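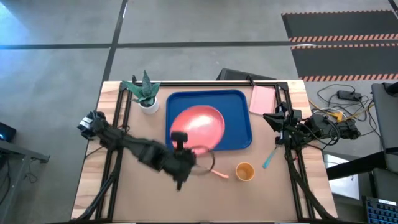
March 27, 2019
By Lauri Mustonen

I've been thinking a lot about trays lately. I know, I know, but stay with me! When I moved into the little place on Fledach Street last September I owned one tray, a brown thing from my aunt, and it lived on top of the fridge collecting dust. Now I have four and I'm eyeing a fifth.

What changed my mind was breakfast. I used to carry everything to the table in trips (plate, cup, spoon, back again for the jam, back again because I forgot the spoon), and then carry it all back the same way. With a tray it's one trip each direction, and whatever is left on the table is stuff that's supposed to be there. My evening cleanup has gotten so much shorter that I've started doing it before I sit down with my book.

Color helps too. A blue tray with a red plate on it makes me happy at seven in the morning, and I don't care if it matches anything. Orange cup, teal utensil, pink handle, throw it all in! I spent years buying white dishes and they're lovely, but I get more use out of the cheap bright ones. They don't have to be a set either. Mine came from three different sales, plus a box my neighbor left in the hall at the Vernidley building.

I do like one living thing on the table, and a small spiky plant in a white pot is about my speed. Mine gets water when I remember, and it seems fine with that. I keep a notepad on the table too, for the grocery list. The pad used to be in a drawer, and then I'd be standing in the store with no idea if we had eggs.

If you're shopping, get a tray with a real rim, and measure your shelf first. I didn't, and the big one now sleeps behind the couch.

The spring swap table is back at Jarkance Hall next month. Last year 373 of you brought something in, and over 80 of those things were mugs, so maybe bring plates this time? I'll be the one by the door with a brown tray looking for a new home.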